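**Storage and Drainage at a Kitchen Sink: Layout Study of the Dengate Kitchen**

Project report, submitted May 5, 2024

## 1. Purpose

The project examined how one household kitchen handles hand-washed items between the sink and the cabinet. The Dengate kitchen has a single sink at the window and a short run of counter beside it. The people who use it had two complaints: utensils were put away wet, and the counter next to the sink was never clear by the end of the day. The report covers the existing layout and the proposed change. It does not cover the dishwasher or the pantry.

## 2. Method

The layout was recorded over one term. Items were weighed on a Givaven kitchen scale, which reads up to 2000 g. Drying time was taken on the open rack with the window shades lowered, and water left on the item was read as the difference between its weight on the rack and its dry weight. Items were tested in three groups: flat plates, deep bowls, and utensils.

A dish cloth was kept out of the procedure. Early readings taken with a cloth in use could not be repeated and were discarded.

## 3. Existing layout

The faucet is a tall pull-down type with a coiled spring neck, set at the back of the counter under the window. It needs clear height above it, so nothing can be mounted directly over the sink. Drying is done on a black rack at counter level. There is also a chrome wire rack with a row of metal hooks below it, fixed to a dark part that overhangs it. Small tools can hang from the hooks and take up no counter space.

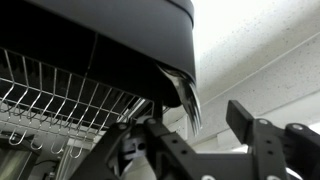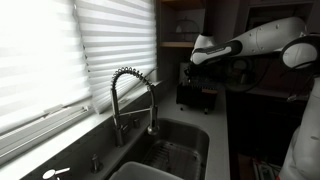
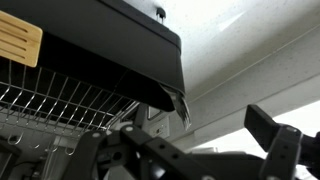 On reading the draft of this section, Savchuk objected that hooks solve the wrong problem. A hung ladle dries well, but it drips on whatever stands under it, and in a short kitchen that is usually the spot where food is prepared. The remark went on to ask why the report measured drying time and left out where the water goes. A tray under the hooks was suggested, along with a second test in which the tray is weighed as well as the utensil.

The second test was added in response. It used a shallow Okside tray with a dry weight of 427 g, placed under the hooks while wet utensils were hung. The result is given in Section 4.

## 4. Results

Flat plates dried fastest when stood on edge. Deep bowls were the slowest group in every trial, and water stayed in the foot ring when they were placed upside down. Tilting the bowl against the next item shortened the time but reduced the number of pieces the rack could hold.

Utensils dried faster on the hooks than standing upright in a cup. Handles of wood took longer than metal in both positions. In the tray test, most of the water fell soon after hanging. After that the tray weight changed very little. The tray therefore only needs to be in place for the first part of the drying period and can be stored flat afterward.

## 5. Proposed change

1. Keep the counter rack for plates and bowls only.
2. Use the hooks for metal utensils, with the tray under them until dripping stops.
3. Lay wooden-handled items across the top of the counter rack, handle outward.
4. Leave a 100 mm gap between the counter rack and the wall for wiping.

No new fixtures are required. The only purchase is the tray.

## 6. Limits

All readings come from one kitchen. Room humidity was not recorded. Trials made in August, when the window was often open, would probably give shorter times for all groups, and the difference between hooks and cup might be smaller. The load on the hooks was not tested beyond ordinary utensils, and the report makes no recommendation for hanging pans.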